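Call for Participants: Can Machines Do the Chores Yet?
Reser Centre for Everyday Automation, Katthorpe Campus

The Reser Centre invites adults who do regular household or shop-floor work to take part in a study of what machines can and cannot yet be trusted to do. Applications close on May 26, 2026.

Background

Robotic tools have a settled place in some kinds of skilled work. Progress with ordinary chores has been harder to judge. Folding a fitted sheet, mending a hem, restocking a low shelf or wiping down a greasy counter calls for many small decisions that people make without noticing. The study will ask experienced workers to rate machine performance on such tasks and to describe where it falls short of an acceptable standard.

Sessions begin with a short presentation on fine handling in other fields, including surgery, so that all participants start from the same point. The Centre's mending and sewing tasks will be discussed alongside this material.

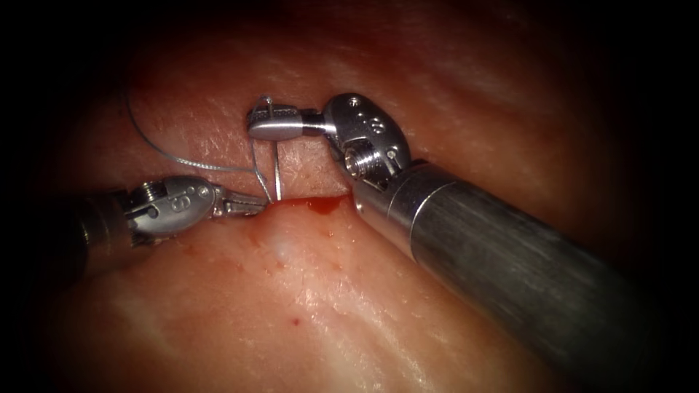 Two robotic instruments at a suture site, with a curved needle held in the jaws of the right-hand instrument.

Stitching of this kind and the sewing on of a shirt button both depend on control of a needle and thread, but they differ in nearly every other respect. Participants will be asked to consider which parts of a household or shop-floor job resemble such work, and which parts depend on moving about a cluttered room, finding things and knowing when to stop.

Please note that the presentation includes a close view of an open wound and a small amount of blood. Participants may choose to skip this portion without affecting their place in the study.

Who may apply

Applicants must be 18 or older and have at least five years' experience in one of the following: cleaning, laundry, clothing repair, kitchen work, shelf stocking or running a household. Paid and unpaid experience are considered equally. No technical or medical knowledge is required.

What is involved

Participants attend up to 11 sessions at the Katthorpe Campus, ending in November. Travel costs within the region are reimbursed. Participants who complete the program receive an honorarium of $1,000.

How to apply

Send a one-page letter describing your experience to Nikola Laskowska, Study Coordinator, Room 17, Reser Centre. Please state any access needs and whether you prefer morning or afternoon sessions. Questions about consent or privacy should be directed to Américo Antunes at the same address.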